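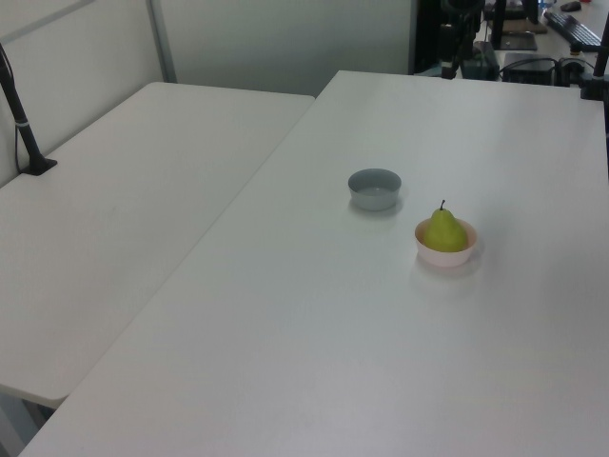

Denden small bowls, grey and pink

I've sold a lot of bowls over the years and I still get asked for the same thing: something small, something plain, something that doesn't look lost on a big table. So these are the Denden bowls, and they've been in the shop long enough now that I feel I can tell you about them properly.

They come in two shapes. The grey one is the smaller of the pair, round and shallow with straight sides, and the grey leans towards blue on the outside and goes paler inside. The pink is a bit larger and opens out at the rim, and it's a very quiet pink, more the inside of a shell than a stick of rock. I was sure the pink would be the slow seller and ordered accordingly, and then spent most of February writing apologetic emails to people who wanted one. I've learned my lesson and the order is now split down the middle.

What I use them for

The grey one is my everything-small bowl. Olives, salt, the spare buttons off a new coat, a dollop of yoghurt, keys if I'm being lazy. Because the sides go straight up you can get a spoon into the corner and chase the last bit round, and nothing rolls over the edge when you carry it through to the other room.

The pink one suits a single piece of fruit better than anything else I own. A pear sits nicely in it with the stalk up and you can still get your fingers round it to lift it out. Apples are fine too, and so is a lemon, though a big orange looks a bit squashed and I'd go up to a proper fruit bowl for that. I also like it for one scoop of ice cream (two if nobody is looking), for a poached egg and some spinach, and for porridge on mornings when I'm not very hungry. It isn't a full breakfast bowl, so if you're a three-spoons-of-everything sort of person please look at the Ondunum range instead, where the cereal bowl is a good deal deeper.

On the table

My own table is white and so is most of what I put on it, and I was getting tired of everything vanishing into everything else. Pale colours do the job without shouting. If your table is dark wood the pink comes up much stronger, almost peachy by lamplight, and the grey looks closer to plain white. I'd say order one of each first and try them at home before you commit to a whole set. Plenty of people do that and I'd much rather send two parcels than have you unhappy with a dozen.

They don't match in the strict sense. Different shape, different size, different colour. I think they get on very well though, and I've stopped trying to lay a table where everything is the same. Four grey and two pink in the middle for sharing looks lovely, or just the one pink with fruit in it and the grey beside it for the pips and the core — that's how mine live most of the week.

Sizes and sets

Both are sold singly or in sets, and the set of 14 is new. It sounds a strange number and it came about because cafes kept asking me for a dozen plus a couple of spares, so now the spares are in the box. You can have all grey, all pink, or seven of each. If you want some other split, put it in the notes when you order and I'll pack it by hand, no extra charge.

Single bowl, grey: in stock
Single bowl, pink: in stock
Pair, one of each: in stock
Set of 14, grey, pink or mixed: in stock, allow a few extra days for packing

Order code for the grey is 917 and for the pink it's 2,175. The codes make no sense to me either, they came with the stock system when I took the shop over, but please quote them if you ring up. I have sent the wrong colour before now and it was a long drive to Drultatholm to put it right.

Stacking

The grey ones make a neat straight stack and I keep mine in a cupboard at head height without worrying. The pink ones, with that rim, sit a little prouder of each other and a tall stack starts to lean, so I'd stop at a modest pile and start another next to it. Please don't put grey inside pink inside grey all the way up. It looks sweet for a minute and then you want the one at the bottom.

Looking after them

I wash mine by hand in warm soapy water with a soft sponge, and that's what I'd suggest. Keep wire wool away from them. If something with a strong colour has been sitting in there (beetroot, turmeric, my sister's curry sauce) don't leave it overnight, and if you do forget, a paste of bicarbonate of soda and a patient ten minutes usually brings the pale inside back. I don't recommend either bowl for the oven or the grill, and they're not meant for candles, which I mention only for the customer who wrote to me in some distress after trying it.

Delivery and returns

Everything goes out wrapped in paper, then in a snug box, then in a second box with more paper than you'd believe. Orders in before two in the afternoon leave the same day if it's a weekday. Please open the parcel on a table and go through the paper before you bin it, the small grey ones are very good at hiding. If anything arrives chipped, send me a photo and I'll put a new one in the post, you don't need to send the broken one back. If you've simply gone off the colour you have 16 days to return it unused, and I'll refund you as soon as it's on my bench.

A few things I get asked

Can I buy just the pink? Yes, as many as you like, now that I've ordered enough of them.

Do they come with lids? No. I did ask Denden and they aren't planning any. A saucer from the Sorrentino set covers the grey one well enough for the fridge, and I do that with leftover dressing all the time.

Are they all identical? Very nearly. You might notice the pink is a touch warmer from one batch to the next, so if you're adding to ones you already have, tell me when you bought them and I'll try to find you the closest.

Is there a larger one coming? I've been promised a serving bowl in the same pale pink and I'm very excited about it! No date yet. If you'd like to hear when it lands, leave your email at the bottom of the page and tick the box for kitchen news, and leave the other box alone unless you're also keen on hearing about tea towels.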